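The night shift at Carnby paid by the episode. She had done 16 before her break, and the Jeltbridge contract wanted 30 by morning.

The task was short. Guide the arm to the red bottle, close the gripper, lift, put it down somewhere else, press save. Then move the bowl a little and do it again, so the model wouldn't learn one table by heart.

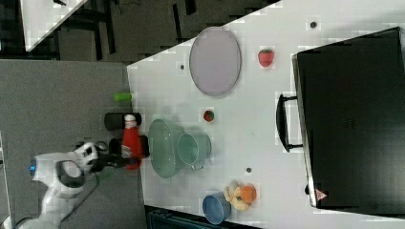
On episode 17 her hand slipped and the bottle landed harder than she meant. The rule was to delete those. She played it back twice – the drop, the small pause after, the second try, slower than the first.

She thought of her father in February, learning to hold a spoon again after the stroke.

She typed "recovered" in the notes field and saved it. Then she reached over, turned the bottle a little, and started the next one.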